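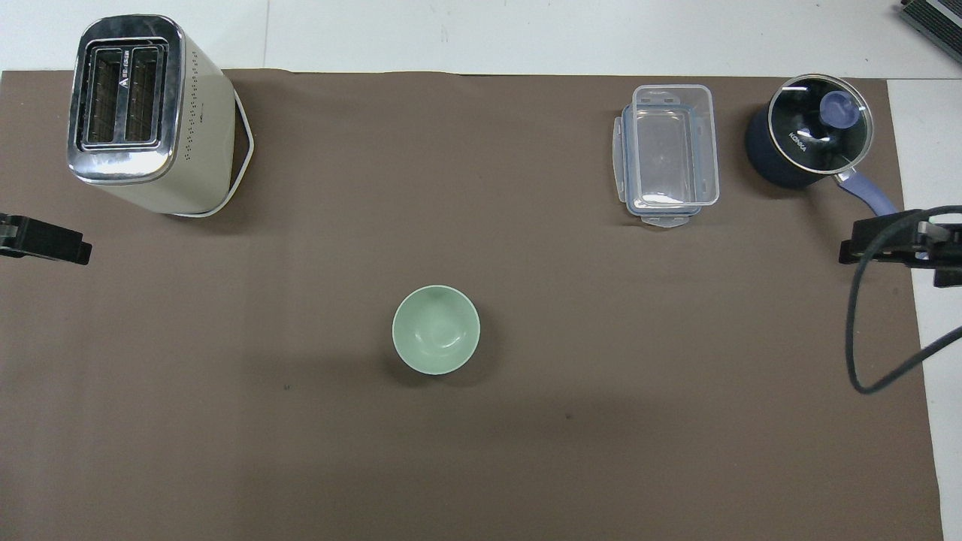 Breakfast on work days

I gave up eating breakfast at my desk in January. Before that I had done it for most of my working life, usually something from the bakery downstairs from the office, eaten over the keyboard while the mail loaded. I can't say I enjoyed it much. It cost too much and I was hungry again by ten thirty.

What changed was the bus. The 240 used to leave from the end of my street at ten past seven, and in the new timetable it leaves at half past. I could have slept longer. I did for the first week, and then I started getting up at the old time and sitting down in the kitchen.

My breakfasts are dull. Two slices of toast, one with butter and one with peanut butter, and a bowl of oatmeal if it's cold out. I make the oatmeal in a saucepan with half milk and half water and a pinch of salt. Karabo Nkosi at work soaks hers overnight and eats it cold, and she has brought me a jar to try. It was fine. I still want mine hot.

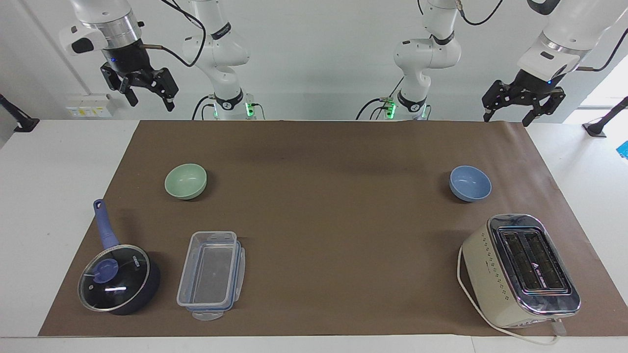

The bread took some working out. Supermarket sliced bread goes stale on me before I reach the end of the bag, so now I buy a rye loaf from Rätsep on Saturday, slice it all when I get home, and freeze it flat with parchment between the slices. They toast straight from the freezer on a slightly higher setting. A 700 gram loaf lasts me the work week with a heel left over -- the heel goes in soup.

I tried eggs too. Three mornings of eggs was enough. The pan needs washing right away or it's a chore by evening, and I don't want to leave for work with a sink full of dishes. If I have eggs now it's on Sunday, when Bienvenido comes by and does the cooking.

The other thing I changed was the phone. It stays in the hall until I put my shoes on. I have the radio on low, mostly for the weather, and I read whatever is on the table. Last month that was a seed catalog. I have no garden, only a north-facing windowsill, but I ordered chives and some parsley anyway. The parsley hasn't come up yet.

Money, for those who asked after my last post: I was spending three dollars a day on the bakery, more with coffee. The bread and oats come to a good deal less than that, even with the good butter. I haven't kept exact records and I don't plan to.

I still go to the bakery on Fridays with Genalyn. She gets the cheese roll and I get whatever has poppy seeds on it, and we eat on the bench by the parking lot if it isn't raining.

Next week I want to write up the soup, since two people have asked what else goes in it besides bread.

3 comments
Share this post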